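Support > Resolved incidents > Market data > Delayed and stale currency quotes

We use cookies to keep you signed in and to measure how support pages are used. By continuing to browse, you accept our cookie policy. Accept | Manage settings

Stale rouble and Brent quotes in the Urkusix terminal during periods of high volatility

Status: Resolved, with monitoring in place
Product: Urkusix desktop terminal, Niltevon pricing feed
Reported by: Arrieta treasury desk
Published: April 2020

Summary of the report

The client's treasury desk advised that the dollar–rouble rate displayed in the Urkusix terminal had stopped updating during the afternoon session while other sources continued to show large movements. Brent crude futures on the same watch list were affected shortly afterward. No error message was displayed, and the connection indicator in the lower toolbar remained green. The desk had relied on the displayed rate to value a forward contract and noticed the discrepancy when the counterparty's confirmation arrived.

The ticket was opened at priority 2. It was raised to priority 1 when a second site belonging to the same client reported identical behaviour on its emerging markets watch list.

Initial checks

First-line support at Taltham confirmed that the client's entitlements were current and that no licence had lapsed. The client was asked to close and reopen the watch list. Quotes refreshed once on reopening and then froze again. The desk was advised to treat all rouble, lira and crude prices in the terminal as indicative until further notice, and to obtain dealing rates by telephone.

A log bundle was requested. The first bundle received did not cover the period of the fault, as the default log level discards feed messages at the end of each session. The client was asked to set logging to Detailed and to send a second bundle after the next occurrence, which was received the same day.

Investigation

The second bundle showed that messages from the Niltevon feed were reaching the workstation without interruption. The fault lay in the terminal's own price filter. The filter compares each incoming quote with the last accepted quote and holds back any that differs by more than a set tolerance, on the assumption that such a quote is erroneous. In ordinary trading very few quotes are held. In the sessions under review the rouble moved far enough between accepted ticks that a quote was held, and every quote after it was then compared with a price that no longer bore any relation to the market. The display could not recover unless the market returned to its former level.

The filter's holding queue accepts 2,000 messages for each instrument. Once the queue is full, further messages are dropped without notice. The green indicator reports only the state of the network connection and does not reflect the state of the filter — a distinction that the user guide did not make clear and which has been corrected in the current edition.

Official fixing rates were not affected at any point. These are delivered as a separate end-of-day file and do not pass through the filter. Clients who value positions solely at the daily fixing do not need to restate anything as a result of this incident.

Workaround and permanent fix

The steps below apply to terminals that have not yet received the corrected filter. They should be carried out by a user with administrator rights, outside dealing hours where possible.

1. Save all open watch lists and close any spreadsheet linked to the terminal. Linked cells will otherwise retain the last held price and may not refresh after the restart.

2. Open Settings, then Market Data, then Quote Filtering. Record the existing tolerance for each currency pair and commodity before making any change. Some clients have adjusted these values in the past and will wish to restore them.

3. Set Reset Reference Price to 30 seconds. With this setting the filter abandons its last accepted quote after the interval has passed and takes a new reference from the feed.

4. Clear the holding queue using the Purge button, and confirm when prompted. Held messages cannot be recovered from the workstation after this step. Historical ticks remain available from the feed archive on request. 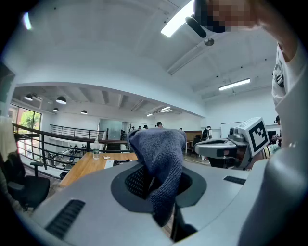 5. Restart the terminal and reopen one watch list only. Compare the rouble and Brent quotes with an independent source before opening the remainder.

6. Re-establish spreadsheet links and recalculate. Any valuation produced while the quotes were stale should be marked as superseded in accordance with the client's own record-keeping policy.

The permanent fix replaces the single reference price with a short moving window. It was released first to the 70 workstations at the reporting client and then to all supported sites. The tolerance for the rouble has been widened by default. Clients may narrow it again, but are cautioned that a narrow tolerance will hold back legitimate prices on days when oil producers or central banks make unscheduled announcements.

A separate warning light for held quotes is planned for the September release.

Closure

The client confirmed normal updating across both sites and agreed to closure. The ticket may be reopened by quoting the original reference from the confirmation email.

Comments (3)

Reader, corporate treasury: Step 3 resolved it for us, but the field was greyed out until we logged in as the local administrator. A note to that effect would help.

Taltham Support: Thank you. The introduction to the steps refers to administrator rights, and we will repeat this at step 3.

Reader, commodities: We saw the same thing on Urals differentials as well as Brent — is the wider tolerance applied to those, or must it be set by hand?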